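Célula de manipulação Radamik para bancadas de separação e expedição

Equipamento para postos onde se pegam peças soltas, uma de cada vez, sobre bancada. Comercializado e instalado pela Liew.

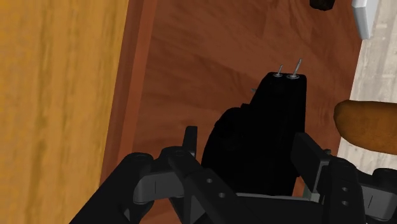
A célula Radamik foi pensada para empresas que já têm um posto de separação manual a funcionar e querem passar uma parte desse trabalho para um braço com garra, sem refazer a linha. Ocupa o lugar de um operador sentado e usa a bancada existente, desde que o tampo esteja nivelado e bem fixo ao chão. As caixas, os tabuleiros e as etiquetas que o cliente já utiliza mantêm-se.

O que faz

A garra tem dois dedos articulados e trabalha com peças de formas diferentes no mesmo turno. Segura a peça de lado, levanta-a e pousa-a no tabuleiro de destino. Peças com pinos ou terminais salientes devem ser agarradas pelo corpo, e o programa permite marcar as zonas onde os dedos não podem tocar. Essa marcação é feita uma vez por referência e fica guardada.

Antes de uma referência nova entrar em produção, o movimento é preparado em simulação, no computador do posto. O operador vê a garra, o tampo e a peça, corrige o ângulo de aproximação e só depois passa o programa para o braço. Na maior parte dos casos a correção que faz falta é na altura dos dedos. Quando a peça é muito escura e lisa convém rever também a posição de partida — é o tipo de objeto que dá mais trabalho a definir.

O que muda para quem trabalha no posto

A repetição do gesto de pegar e pousar passa para a máquina. Ficam com as pessoas o abastecimento da bancada, a verificação das peças rejeitadas, a troca de tabuleiros e a preparação das referências novas. Na unidade de Delholm, onde a primeira célula foi instalada em dezembro, o posto tinha dois operadores por turno. Continuam os dois: um acompanha a célula, o outro passou para o controlo final, que até aí era feito ao fim do dia e com atraso.

Houve queixas nas primeiras semanas. O aviso sonoro era demasiado frequente e o ritmo de abastecimento estava marcado pela máquina, o que obrigava a pessoa a ficar de pé à espera. As duas coisas foram alteradas. O aviso é agora luminoso por defeito e a célula aceita uma reserva de 24 peças na bancada, o que permite abastecer e afastar-se. Quem preferir o som pode ligá-lo no menu.

Recomendamos que as pausas previstas para o posto manual sejam mantidas. O trabalho de acompanhamento cansa menos os braços e mais a atenção, e é fácil o responsável de turno esquecer isto ao fazer a escala. Convém também que a pessoa destacada para a célula vá rodando com as dos outros postos.

Formação

Incluída no preço, para dois operadores e um responsável de turno. Cobre o arranque e a paragem, a libertação manual dos dedos, a marcação de zonas e a preparação em simulação. Não é preciso saber programar. Os operadores de Delholm pediram mais tempo na parte da libertação manual, e essa sessão passou a durar 60 minutos. O manual em português acompanha a célula em papel e em ficheiro.

Versões

Radamik 2: braço, garra de dois dedos, computador do posto com programa de simulação e coluna luminosa.

Sternham: a mesma célula, montada em base com rodas e travões, para quem precisa de a deslocar entre bancadas. Depois de cada mudança é necessário repetir a calibração do tampo, que o próprio operador faz a partir do menu.

Dados para encomenda

Peso da célula sem base: 57 kg
Peças em reserva na bancada: 24
Dedos: 2, com pastilhas substituíveis
Tampo: madeira, metal ou laminado, sem folgas
Alimentação: tomada monofásica com terra
Idiomas do menu: português, espanhol, inglês

Manutenção

As pastilhas dos dedos são a peça de maior desgaste. Devem ser vistas no início de cada semana e trocadas aos pares, mesmo que só uma esteja gasta. Os parafusos das articulações verificam-se com a célula desligada e com a chave que vem na gaveta da base. Pó de madeira ou de cartão nas articulações limpa-se com pincel seco — ar comprimido não, que empurra o pó para dentro.

Instalação e prazos

A visita ao local é feita antes da proposta. Pedimos que esteja presente alguém que trabalhe no posto, além da chefia, e que haja na bancada peças das referências mais usadas. A proposta segue por escrito, com a disposição da bancada desenhada e a lista das tarefas que ficam a cargo das pessoas e das que passam para a célula. As alterações a essa lista são acordadas com o cliente antes da montagem.

Pedidos de visita e de pastilhas de substituição: serviço comercial da Liew, indicando a versão e o número de série gravado na base do braço.

Página atualizada em 4 de maio de 2022.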